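The little computer that blocks the adverts in my house

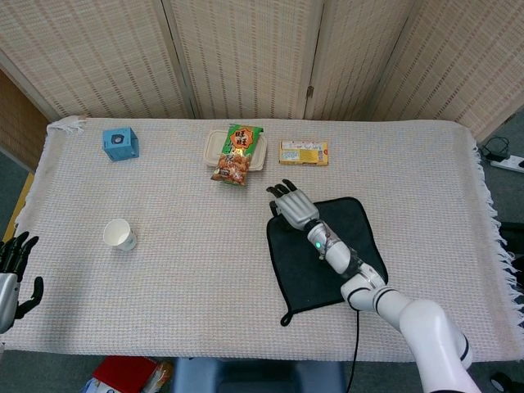 So what does a network-wide ad blocker do that the one in your browser doesn't? It works for every gadget in the house at once, including the telly and the phones, by refusing to look up the addresses that adverts are served from.

I'd had a Raspberry Pi in a drawer for ages, left over from a weather station I never finished (the rain gauge is still in its wrapper), and it was my neighbour Ekene Etim who said I should put it to work. He'd done his own over Christmas and wouldn't stop going on about it. By the second week of January I'd given in.

You don't need a powerful board for this. Mine is an old one and it barely gets warm. Every time a device wants to visit a website it has to ask for that site's numerical address, a bit like ringing directory enquiries, and normally your broadband company answers. With this setup your Pi answers instead, and if the name is on the block list it simply comes back with nothing. The page loads, the advert doesn't.

The installing took me one evening. I wrote the operating system to a memory card, plugged the Pi straight into the router with a cable, ran the installer and said yes to nearly everything. Do give the Pi a fixed address before you go any further! I skipped that bit, the router handed it a new one overnight, and the whole house woke up to no internet. My daughter was not impressed.

Then you go into the router's settings and tell it to use the Pi for its look-ups. Some routers hide this three menus deep, and a few supplied by broadband companies won't let you change it at all, in which case you can set it on each device by hand – tedious, but it works.

What surprised me was the log. I named my Pi Nusta, and on her first evening more than 2 in every 4 requests from the television were being turned away. It was switched off at the time, or at least I thought it was.

It won't catch everything. Adverts that come from the same place as the video you're watching will sail through, and now and then a shop's checkout page refuses to load until you let something past. I've had to do that twice. There's a button that pauses the blocking for a few minutes, and I've shown everybody at home where to find it.

Next I want to get it working on my phone when I'm out, which means setting up a private tunnel back to the house. Ekene says it's an afternoon's job. I've put a weekend aside.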